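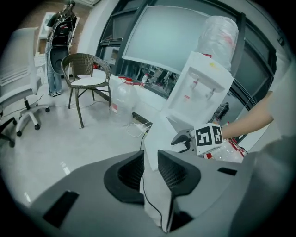 Ximena Sandoval would rather the ferry at Clastcombe ran late than not at all, and she has told the parish so in writing. Her letter is one of 709 sent in before the winter timetable was settled.

A boat has crossed the river there since 1806. Until April it went back and forth all day, carrying schoolchildren, bicycles and the odd dog. Now it stops at 2 in the afternoon, and anyone left on the far bank faces a bus ride of 40 minutes through Seyoum.

Leobardo Montes has worked the boat for most of his adult life. He says the engine is sound and the landing stage is not — the planks on the western side need replacing before the floods come.

"I can take people over in the dark," he says. "I can't put them ashore on rotten wood."

The shop by the slipway has cut its hours to match the boat. Evaristo Ponce, behind the counter, still sells return tickets, though most people now ask for a single. The new timetable starts on Tuesday, November 2, 2021.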